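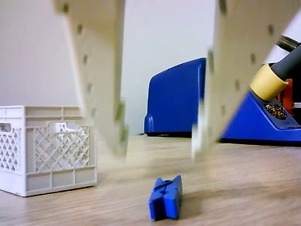

A small blue object on the light wooden surface.

Florencia Aravena has sung in choirs since she was 5, and when she moved to Prandley she went looking for one before she had unpacked her plates. What she found was an evening group in the old Rowlands building that sings without sheet music, every song learned by ear.

"I loved it from the first minute," she says. "Gion sings a line, you sing it back, and by the third time it's in your bones!"

Gion Eder leads the group and picks the songs, many of them mountain tunes his grandmother knew.

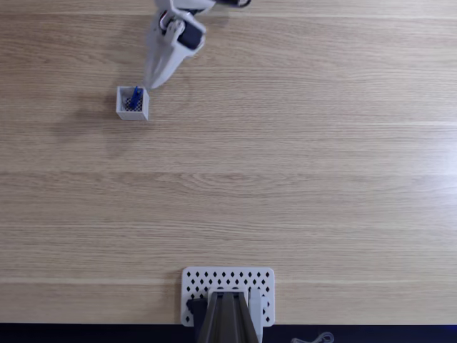 Aravena remembers her first winter concert, in December, with 90 people squeezed onto benches and the windows fogged up. She had the low part in a lullaby and lost it completely in the second verse.

"Lies Hermans was next to me and she just leaned in and sang it into my ear - so kind, and so loud," she laughs. "I found my note again and hung on to it."

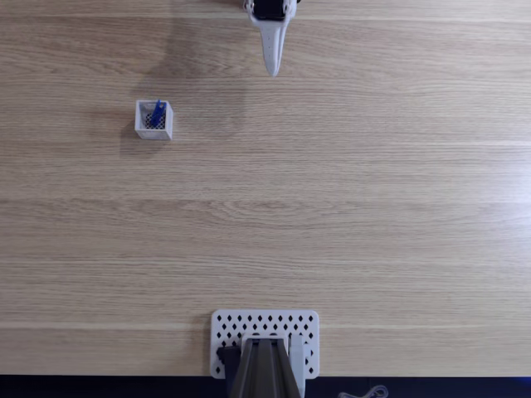 These days she teaches the low part herself. She tells new singers to hum while they cook and to leave the recordings alone for the first week.

"People tell me they can't sing, and then they open their mouths and out comes this lovely warm sound. I could listen to that all night."

The group meets at seven, and she is usually there by half past six to put the kettle on.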